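A visit to the Estel lab open day

Published 7 February 2022

The Estel lab opens its doors to outside visitors once a year, and this time the theme was indoor navigation. I went because our own group at Umach has been arguing for months over whether to carry on training in simulation or go back to driving real machines up and down corridors. The programme promised a look at a finished study on exactly that question, with the people who ran it on hand to answer questions.

The lab sits on the second floor of a former print works, above the offices of Cattaneo, the firm that makes its wheeled bases. Visitors signed in downstairs, were given a paper badge and a printed plan, and went up in groups of 11. My group had two teachers, a few students, a man from a lift company and several people who, like me, work on something close to the subject.

The first stop was a short talk. The task they study is simple to state. A robot is put down somewhere in a home it has not been in before and is told to go to a kind of object, such as a chest of drawers or a television. It has a colour camera and it knows how far its wheels have turned. It has no map. It must find the thing, drive up to it and say that it has arrived. A run counts as a success only if the robot stops within a metre of the object and calls the stop itself.

The usual way to train such a system is to build a large number of virtual homes and let it practise there. The Estel group did this too, with 623 generated homes. Their question was what those homes should look like. Most people try to make them as close to real rooms as they can. This group kept the layouts plausible, with doors, furniture and adjoining rooms where one might expect them, but let the program choose wall and floor surfaces freely from a large library. Brick can turn up in a hallway and bathroom tile in a bedroom. They call the training set Nema.

After the talk we moved to the machine room, where a row of desks had screens showing training runs. We were allowed to sit down and step through the homes ourselves with the arrow keys, at the same camera height the policy uses. I spent a good twenty minutes at this. It is slower than you would think to find your way through someone else's virtual flat, and I got stuck twice against a table.

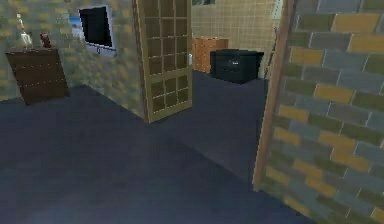

The doors took up most of the discussion at our desk. In the first version of the set, all inner doors were left out and rooms were joined by plain openings. Policies trained that way did well in the simulator and badly in the real test flat. They would treat a half-open door as a wall and turn round. In the second version the doors were put back and set at random angles when each home was generated. Glazed doors were added later, after a student saw the robot repeatedly try to drive through one towards a chair on the other side.

The other point raised was partial views. A person standing in one room and seeing a corner of a cupboard in the next has a fair idea of what it is and goes to look. Early policies did not do this. They only reacted when most of the object was in view. The group changed the reward so that there was a small bonus for moving to a place where more of the target could be seen. According to the talk this made a bigger difference than any change to the network, and it took one afternoon to write.

We then saw the test flat. It is built from partition walls in a corner of the old printing hall and has four rooms and a corridor. The furniture can be moved between runs. On the day, the robot was given 8 starts while we watched from behind a rope. It reached the target in six. In one of the failures it stopped short of the television and announced that it had arrived. In the other it went round the kitchen until the time ran out. The staff did not restart it or choose easier starts, which I appreciated.

The full results were pinned up on a board by the door. They had run 300 real trials, split evenly between a policy trained on realistic surfaces and one trained on Nema. The one trained on Nema succeeded in 103 of its 150, the other in 81. In the simulator the order was the other way round, with the realistic set slightly ahead on homes of its own kind. The group's reading is that odd surfaces make the policy rely more on shape and layout, and less on what a wall or floor usually looks like.

I have a few doubts. There is only one test flat, and its walls are painted plain white throughout, so it says little about how either policy would cope with patterned wallpaper or a busy carpet. The target list is short and made up of large furniture. Small items were tried and dropped, and the failure rate for those is not on the board. I asked whether the same gap appeared with a different camera, and was told that this is planned for May, when a second base arrives from Cattaneo.

There was also a fair question from one of the teachers about cost. Generating the homes took four days on the lab's own machines and training took a little under two weeks – for each policy. A school or a small firm could not easily repeat that. The layouts will be released, but the surface library cannot be, as part of it was bought under a licence that does not allow it. Anyone who wants to repeat the study will need to put together their own textures.

For those thinking of going next year, the desks are the part worth arriving early for. By mid-afternoon there was a queue for them and the later groups had only a few minutes each. The flat is cold, so keep your coat on. Coffee is downstairs at Cattaneo, and you need to keep your badge to get back in.

I came home with the trial protocol, four pages, which they hand out on paper. We plan to use the same success rule at Umach for our spring tests, with the door angles noted for every run.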